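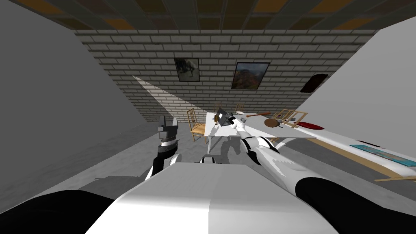 Issue 189 | April 17, 2021

The Tile Yard at the End of Sundlow Road

Touran Sharifi buys tile that other people are throwing out. She has done it since she left the showroom at Tabrizi Flooring, where customers kept asking her for a match to something their grandparents had put in. The showroom never had it. The color had been dropped, or the size had changed by a hair, and one cracked tile behind a sink turned into a whole new wall.

Her yard is in Gonine, past the feed store, in two long sheds with a gravel lot between them. Tile is stacked on edge in wooden crates, sorted first by thickness and then by color. Thickness comes first for a practical reason. A tile that is slightly off in shade will pass once it has been on the wall for a while, but one that sits proud of its neighbors will catch a sleeve forever.

Most of what comes in was made at the Plandlow works, which closed before Sharifi was born. Plandlow fired heavy wall tile for schools, bus stations and bathrooms, and it changed its glazes often. She can usually tell an early piece from a late one by the back. Early ones have deep ridges. Late ones have a shallow waffle pattern and chip more easily when they are pried off. 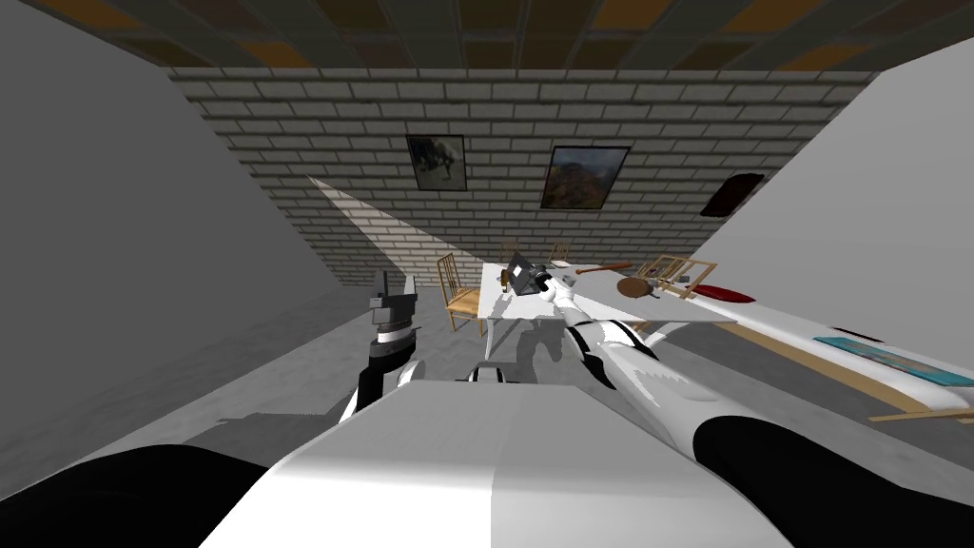
Prying them off is the slow part. Old mortar beds can be as hard as the tile, and a crew in a hurry will lose half the wall. Sharifi starts at a corner or a pipe hole, gives up the first tile, and works outward with a flat bar and a thin chisel. She won't use a power hammer on anything she means to sell.

Last September she took on a school washroom that was due to be gutted. She had 2 days. The job gave her 1,801 whole tiles, a good number more in halves, and a sore wrist that lasted into the winter. A little over 1,000 of them have been cleaned. The rest are soaking in stock tanks behind the second shed, where the mortar softens enough to scrape.

Buyers come in with a broken piece wrapped in a dish towel. Some want a single tile and drive a long way for it. She charges by the piece, with no minimum, and she lets people take three or four home to try in their own light before they pay – the shed has old tubes overhead and greens look brown under them. 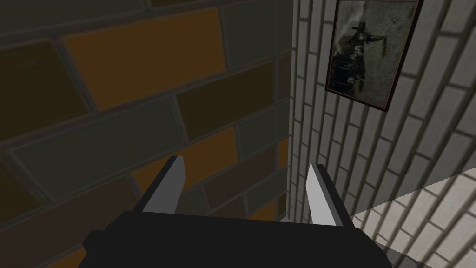
Contractors are harder to please. They want full boxes and a promise that more can be had, and she can't give either one. A few have learned to call before they plan the room. One bathroom on Sundlow Road was laid out around the border tile she had on hand, and the owner moved a window to make it come out even.

She has started keeping a card for every lot, with the address it came from, the date it was pulled and a sliver of the glaze taped to the corner. The cards fill a recipe box on her desk. When a customer finds a match, she writes the new address on the back.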